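Chapter 7
Teaching by Showing

In this chapter
7.1 Two ways to show a robot a job
7.2 Holding the gripper yourself
7.3 Steering from a distance
7.4 Keeping, trimming and throwing away recordings

If you have ever taught a child to tie a shoe, you will remember how quickly the words gave out. You probably started with something sensible about loops and then, a minute later, you were down on the floor with the laces in your own fingers, saying "like this, watch." Most of us who came to robots through programming took a surprisingly long time to arrive at the same place, and I was slower than most. My first arm, in a drafty workshop in Boltville, had a program of 3203 lines for putting a cup on a shelf, and it still missed the shelf on a good many mornings!

In this chapter we put the keyboard away for a while and pick up a gripper. The idea is a simple one. A person does the job with a tool that has the same kind of fingers the robot will have, a camera on the tool records what the fingers are near, and the recording becomes the lesson. Before anything is grasped, the jaws are open and the camera has little to look at but the table, and it is well worth getting used to this view, as you will be spending a great deal of time with it.

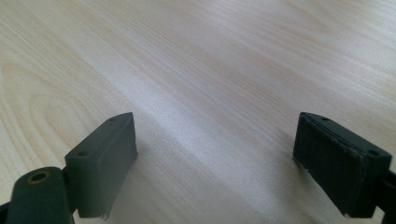
Figure 7.1 Open jaws over a bare stretch of tabletop, from the camera on a hand-held gripper.

Look at your own first recordings with the same patience you would give a friend's vacation pictures. Check that both fingertips can be seen, and that the glare from the ceiling lights (there is nearly always some) doesn't fall just where the object will be. Students at the Kevus summer course used to skip this step in their hurry to get going, and one September we lost 63 recordings to a lamp that could have been moved in a moment.

Now, one hand will take you a fair distance, but plenty of household jobs want two. One hand steadies while the other lifts, or one passes a thing across to its partner. With a gripper in each hand you will feel clumsy at first, rather as if you were eating peas in mittens, and you should allow yourself a good long practice session before you record anything you mean to keep. Begin with something small lying in a shallow tray, and keep a second spot on the table in mind as the place where it might go.

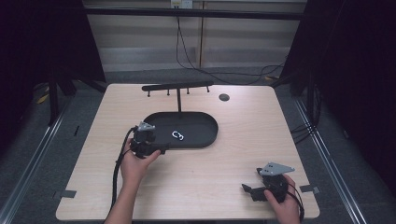 Try to move at one steady pace, a little slower than feels natural, and pause briefly before each grasp. Start every attempt from the same two resting places, so that the recordings can be compared with one another later on. If you fumble, finish the attempt anyway and make a note of it; we will come back to fumbles in Section 7.4, where they turn out to be more useful than you might expect.

Steering from a distance, which we take up in Section 7.3, asks for a different sort of patience. There the robot's own arms do the moving and yours only lead them, and the small delay between the two takes some getting used to. The Brakuvau exercises at the end of the chapter let you try the same job both ways.

Before you read on: pick a two-handed job from your own kitchen and write down, step by step, what each hand is doing. Keep the page handy for Section 7.2.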